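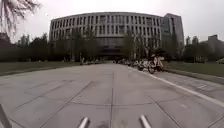

**Duscombe Staff and Resident Forum > Facilities > Overdue fees at the Georgiou reading room**

**n_sarbu** (moderator)
Sep 8, 2022

Members are advised that the reading room will stop charging overdue fees in November. Items not returned after 60 days will be billed at replacement cost. Comments on the draft policy may be posted in this thread.

Nelu Sârbu, Circulation

**pondivel_reader**

I wish to record an objection. The fee is small, and it is the only reason that many borrowers return reserve texts on time. Last term I waited five weeks for a single volume.

**c.calvo**

With respect to the previous post, reserve texts are a separate matter and are covered in section 4 of the draft. For the general collection, we sent 497 overdue notices last year and collected around 400 dollars. Postage and staff time came to 600.

Candela Calvo, Accounts

**pondivel_reader**

Section 4 refers to "course reserves" only. The Clurkard bequest is not mentioned. Does it fall under the general rule?

**n_sarbu** (moderator)

It does not. The bequest remains for use in the room only. The wording will be corrected before the draft is issued again.

**hallway_b**

I support the change. Could existing balances also be cleared? Mine has blocked renewals since spring.

**c.calvo**

Balances under ten dollars will be cleared. Please write to Accounts about larger amounts.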